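6 min read
Print this page | E-mail this message
21st August, by the list keeper, Clisside Bead & Button Swap

Re: Stringing cord, what are you all using now?

Hello everybody,

I've been meaning to answer this one since it came in, and then the tomatoes all got ripe at once, so please forgive me. I'm copying the original message in here again for those of you who get the digest and may have missed it:

> Hi all, fairly new here, I joined in April after the swap at Fludden.
> I have been making stretch bracelets for my nieces and they keep
> breaking on me, always right at the knot, usually within a month or so.
> I've been using the clear elastic that came in a kit with no name on it.
> Should I be buying a thicker one? Or is it my knots? I was also given a
> big spool of waxed cotton and have no idea what it's good for. And while
> I'm asking, how do you all keep finished pieces from turning into one
> giant knot in the box? I have lost whole evenings to this.
> Thank you for being so patient with beginners!

First of all, welcome, and don't ever worry about beginner questions. I've been stringing beads since my own kids were small and I still had a bracelet let go on me in the grocery store last winter, right by the onions, and a very kind stranger got down on the floor with me to chase the beads. We never did get them all back.

Now, about the breaking. My guess is that it's a bit of the cord and a bit of the knot, and maybe a third thing you didn't mention, and that's the holes. Run a scrap of cord back and forth through a few of the beads you've been using and then look at it under a good lamp. If it comes out fuzzy or nicked, the beads have sharp edges, and no cord in the world is going to last. Cheap metal spacers are the worst for this, and some of the stone chips are nearly as bad. I have a little bead reamer that I twist around in each hole a few times, and yes, it's tedious, but I do it with the radio on and it goes by.

As for the cord itself, I gave up on the no-name clear elastic a long time ago. It goes stiff if it sits in a sunny window and you can't tell how old it was when you bought it. I've been buying Meltar, the 1 mm for bigger beads and the thinner one for seed beads, and I've had good luck with it. I know several of you swear by the fibery kind that looks like many little strands, and I do like it for children's things, though it's a bear to thread without a needle. Whichever you use, pre-stretch it! Cut your piece, hold the ends, give it several good slow pulls, and let it rest before you put a single bead on. So much of what looks like "breaking" starts out as a cord that stretched on the wrist, left a gap, and then rubbed.

For the knot I do a surgeon's knot, pulled down snug while the bracelet is a little stretched, and then one drop of glue, and I leave it overnight. The tiny drop is important. A big blob runs down into the elastic and makes a hard spot, and then it snaps right next to the hard spot and you blame the knot. Ask me how I know. Leave tails of a good quarter inch until the glue is set and only then trim them, and if one of your beads has a larger hole, tug the knot inside it.

The waxed cotton is lovely stuff and I'm a bit jealous. It has no stretch at all, so it's for knotted bracelets, sliding closures, pendants, and anything where you want to see the cord between the beads. It's also very forgiving for practice, because you can pick a knot out again with a pin. I bought 60 yards of the brown from Kołodziej two years ago and I'm still using it. If yours feels dry or flaky, run it between your fingers with a bit of beeswax and it will come right back.
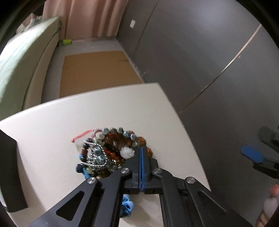
Storage is where I have the strongest opinions, I'm afraid, so settle in. The trouble nearly always starts when elastic pieces and corded pieces are kept together, as the loose cord ends work their way through everything else and pull tight when you lift one out. Once you've got a tangled pile of beaded bracelets and cords like the one in the photo, the worst thing you can do is tug at it. Spread it out on a plain white table where you can see what's going where, find one free end, and follow it back with your fingers. A sprinkle of cornstarch helps if the cords are waxy and grabbing each other. After that, I'd fasten every bracelet that has a closure and slip each one into its own little bag. Paper towel tubes work nicely too for the stretchy ones, if you don't pull them tight over the tube.

I keep mine in an old muffin tin, 6 cups across the two rows, one color family to a cup, with a dish towel over the top for the dust. It isn't pretty but I haven't had a bad tangle since I started.

Two bits of list business while I have you. The next swap is at the Fludden hall again, same side door as before, and please bring your own table cover this time. We have 21 tables spoken for already, so if you want one, write to me soon. And if anyone is still hunting for the old Kołodziej color card, item 1232, I have a spare and will happily mail it to whoever asks first.

Do write back and tell us how the nieces' bracelets hold up, and what color that spool is!

Warmly,
Your list keeper at Clisside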